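# Workshop tips for anyone who's just been put in charge of the rota

I've run the shift rota at a small joinery and fitting-out workshop for a good few years now, first at Jotitz and then at Lagman when the two shops merged, and I still get people asking me how I keep it from eating my whole week. It does eat a fair bit of it! But I've picked up some habits that help, and I thought I'd put them all on one page so I can stop typing them out in emails.

## Start with the jobs, then the people

My first rotas were all built the wrong way round. I'd write everyone's name down the side, fill in their hours, and then try to squeeze the work into whatever was left. Now I list what has to go out of the door first (deliveries, site visits, anything with a customer standing over it) and put hours against each one. Then I add the names. You spot the holes much sooner, usually on the first cup of tea.

We budget 352 hours for a normal week across the whole shop. I write that number at the top of the sheet and subtract as I go. If I'm down to nothing and there's still a staircase waiting, somebody upstairs needs to hear about it that same morning.

## Put it up early and leave it alone

I pin ours up two weeks ahead. People have dentists and school runs and mothers-in-law, and they can't plan any of it around a sheet that appears the night before. Once it's up I only change it for illness or a proper emergency. Swaps are fine so long as both people come and tell me together — I won't take one person's word that the other one "said it was OK". I got caught by that in my first August and ended up on the spray booth myself.

Write it big, too. I used a nice neat spreadsheet for ages and the print was so small that half the shop just asked me instead. One sheet of A3 and a fat marker sorted that out.

## Keep the morning chat short

Ours starts at half past seven, standing up, next to the cutting list. I say what's changed since yesterday, ask who's short of anything, and that's it. If two people get into a debate about hinges I ask them to carry on afterwards, and mostly they do. I keep a pad in my pocket for anything I've promised to find out, because I will forget it by the time I've crossed the yard.
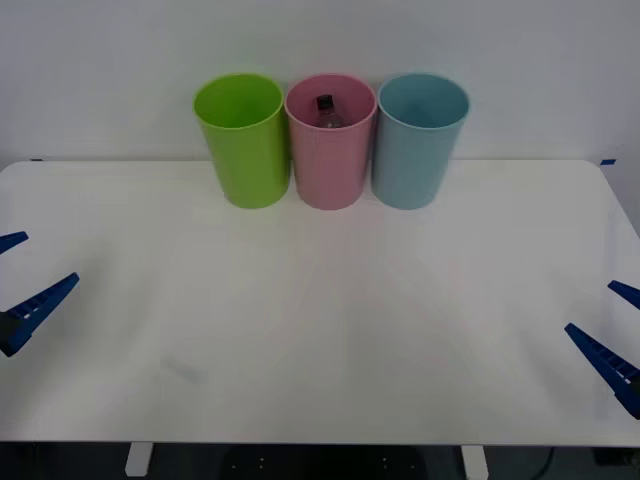 What do you do when two people want the same day off?

I go by who asked first, and I write the request down with the time next to it so there's no arguing over it later. If they've asked in the same breath, whoever missed out last time gets it.

## Share out the rotten jobs

Emptying the extractor bags, sweeping the loading bay, ringing Bivari about late board. Every shop has its own list. For a long while ours fell to whoever was youngest or least likely to moan, and I'm sorry to say I let it happen for longer than I should have. These days the jobs go on the rota like any other bit of work, with a name beside them, and mine is in there with the rest. The moaning didn't stop but it did get spread about more evenly.

## Having the awkward word

If someone's been late three mornings running, I have the chat that day, somewhere away from the machines, and I open with a question. "Is everything all right getting in?" gets me a lot further than a telling-off. Once it was a cancelled bus, and we moved his start by half an hour and never spoke of it again. I do jot down what we agreed, just a line or two, and give them a copy.

## A bit of kit that earns its keep

- A wall planner for the whole year, with holidays in one colour and training in another.
- A duplicate book for handover notes. The top copy goes to the next shift and the carbon stays put.
- A cheap kitchen timer for meetings (ours is set to 900 seconds, which I know is a daft way to say fifteen minutes, but that's how it counts).
- A box file for old rotas. I've got 89 of them in mine and I do go back and look, mostly to see how we managed the Grallon order.

I've tried a couple of apps as well and they were all right, but half of our lot leave their phones in the van. If yours don't, give one a go for a month alongside the paper version before you bin the marker pens.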